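Small Things From the Classroom Drawers

Welcome to another page of my gallery! Ama Amoah and I spent a good part of October going through the supply drawers at Tralen, and I got rather fond of the everyday bits and pieces – the ones we all reach for and never really look at. Room 73 alone kept us busy for two afternoons, with tea in between.

The whiteboard eraser
Such a nice muted purple on the smooth side, and thick black felt on the other, a little fuzzy the way good felt should be. Purple was always the one the children fought over, so I have a real soft spot for it. 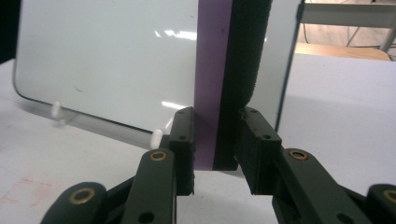
The map drawer
Pictures of the old wall maps are still to come. Ama wants the Basel one to go first, and she'll get her way, bless her – she has been so patient with me and my sorting. If you remember any of these from your own school days, do leave a note in the guestbook, I read every one.

Dwynwen Vaughan, 3/4/21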